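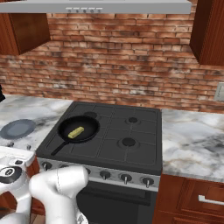 ¿Qué es una campana extractora?

Una campana extractora es un aparato de ventilación que se instala sobre la placa o los fogones de una cocina para captar el humo, el vapor y la grasa en suspensión que se desprenden al cocinar. Según el modelo, expulsa el aire al exterior o lo filtra y lo devuelve a la estancia.

Funcionamiento

El aire caliente que sube desde los fogones entra por la parte inferior del aparato, atraviesa un filtro de grasa y es impulsado por un ventilador eléctrico. El caudal se expresa en metros cúbicos por hora y varía con la velocidad elegida. La capacidad de captación depende también de la anchura de la campana, de la altura a la que se coloca y de las corrientes de aire de la habitación.

Tipos según la salida del aire

Las campanas de evacuación conducen el aire a la calle por un tubo, con salida por la fachada o por la cubierta. Son las más eficaces contra el vapor, pero necesitan una entrada de aire de reposición, sobre todo en viviendas muy herméticas o con aparatos de combustión abierta.

Las de recirculación carecen de salida al exterior. Retienen la grasa en un primer filtro y parte de los olores en un segundo filtro de carbón activo, y dejan la humedad en la cocina. Se emplean en pisos donde no es posible abrir un conducto.

Tipos según la forma

La campana de pared se fija al muro y suele llevar una chimenea decorativa que oculta el tubo. La de isla cuelga del techo. La integrada queda dentro de un armario alto, y la telescópica tiene un frontal que se desliza hacia fuera. Existen además modelos de techo y de encimera -- estos últimos aspiran a ras de la superficie de trabajo.

Historia

Antes de la ventilación mecánica, el humo del hogar salía por una campana de obra, normalmente de ladrillo o de yeso sobre una viga, que funcionaba por tiro natural. En la comarca de Skultovport se conservan varias de estas campanas en casas de labranza; la de la antigua posada de Cangate ocupa casi toda una pared y conserva el registro de hierro con el que se regulaba el tiro. La electrificación de las viviendas permitió sustituirlas por aparatos más pequeños, primero simples ventiladores empotrados en el muro o en la ventana.

El inventario de cocinas tradicionales de Trirngate, cerrado en febrero, recoge 2.597 fichas, de las cuales unas 200 corresponden a campanas de obra todavía en uso.

Instalación

La distancia mínima sobre los fogones la fija el fabricante y suele ser mayor en las cocinas de gas que en las eléctricas. El tubo debe ser lo más corto y recto posible, ya que cada codo reduce el caudal. En muchos edificios está prohibido conectarlo al conducto de humos de una caldera.

Mantenimiento

Los filtros metálicos se lavan a mano o en el lavavajillas. Los de carbón activo se cambian periódicamente, salvo los regenerables. Un filtro saturado de grasa reduce la aspiración, aumenta el ruido y supone un riesgo de incendio.

Véase también: chimenea, extractor de aire, tiro natural, ventilación de viviendas.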